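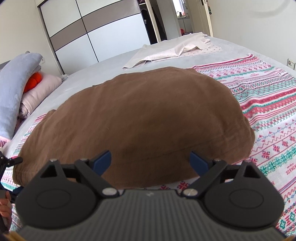
How do the police find out who did it?

Maybe you have heard on the news that the police "identified" a person. This word means that they now know the name of the person. But how do they get the name? Let us look at a small case from the town of Filley.

One evening in November, a car hit a parked scooter on Sampaio Street and drove away. The scooter was broken, and the owner was very upset. Nobody was hurt.

First, the police talked to witnesses. A witness is a person who saw or heard something. One woman remembered a green car. A boy remembered two numbers from the license plate, 8 and 9.

Then the officers asked the shops for their camera videos. The bakery had a camera over its door, and it showed the car for a very short time. The picture was not clear, but the officers could read one more letter of the plate.

Every car is written in a big list, together with its owner. The police searched this list for green cars with the same letter and numbers. They found 26 cars. After this they visited the owners, one after another, and looked for a car with fresh scratches. It was slow work — it took them many days.

When they found the right car, the driver became a suspect. A suspect is a person who the police think may have done it. It does not mean that the person is guilty! Only a court can decide this, after the judge has listened to both sides.

What can you do if you see an accident? Stay away from the road and tell an adult. Try to remember the color of the car and where it went. Later you can write it down, also the small things.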